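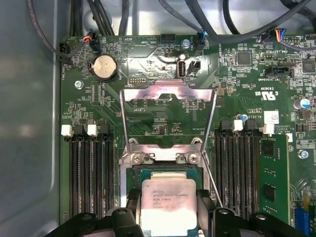

Viltbridge wants a second robot, and the town has asked it to show its math

The Nellwood reuse shop in Viltbridge has put in for a second robot arm in next year's equipment budget, a request that runs to 14 pages and spends most of them on the price of grippers.

The shop strips and refits old office desktops. It took in 1,742 of them last year, and a good share came through the door with a processor worth pulling, a few sticks of memory and a layer of dust that nobody bid on. One arm now does part of that work. The shop would like two, and would like them by March.

"We budgeted for the arm the first time," said Arif Tjoa, who runs equipment planning for the shop. "We did not budget for the table, the fixtures, the spare fingers, or the afternoon we spent looking for a screw." The screw, he added, has been written off.

The lesson shows in the new request. The arm itself is one line. Below it come fixture plates, cable guides, a second set of fingers, training hours and a line labeled "sundries" that is larger than the line for training hours. Tjoa said he would defend sundries to anyone who asked. So far, several people have.

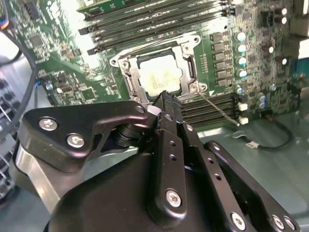 The gripper at an open processor socket in the Nellwood shop.

Processors are the slow part of the plan. A socket is unforgiving, old thermal paste gets on everything, and the shop's own rule is that any chip the arm hasn't handled before gets a person standing next to it. The request therefore asks for a second robot and also for more hours of people watching robots, a combination that drew a long look from the budget office.

Two suppliers have sent quotes. Ekel offers a lower purchase price with a service contract that starts in the second year. Tamošiūnaitė, the pricier of the two, includes 3 years of service and a spare wrist joint, and answered the shop's list of questions in full. The list had 274 of them. Tjoa said it started as a single page.
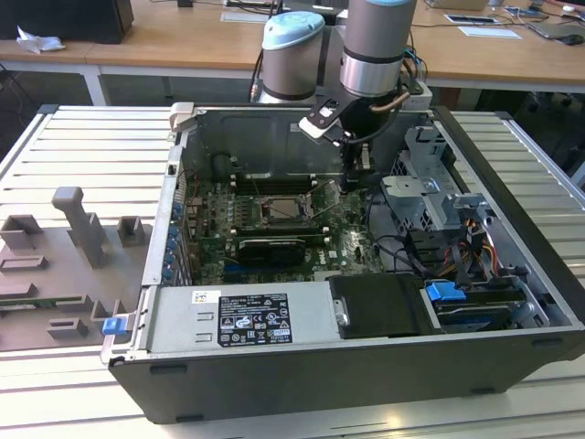 Leasing was looked at and dropped. The monthly figure was fine until somebody multiplied it by the number of months, at which point the spreadsheet was closed and people went to lunch. The request now recommends buying outright, with the cost spread over 4 budget years.

Floor space may settle the matter before money does. The shop has room for another bench only if it gives up the shelf where dead power supplies wait to be hauled away, and the shelf has its supporters. The proposed second bench would take memory and drives, leaving the first one to sockets.
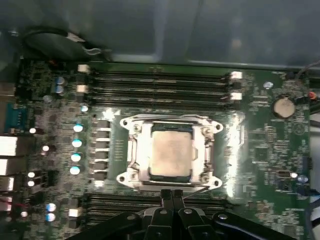 How much time a second arm would save is still being argued over. The shop's first estimate assumed each desktop would have memory to remove, and the budget office asked for that to be redone. Plenty of boards look like the one on the bench, with four bare slots above the socket and a processor in the middle, and an arm assigned to memory would have little to do along that row. A revised estimate is due before the hearing. Tjoa said it will be shorter than the first one, apart from the appendix.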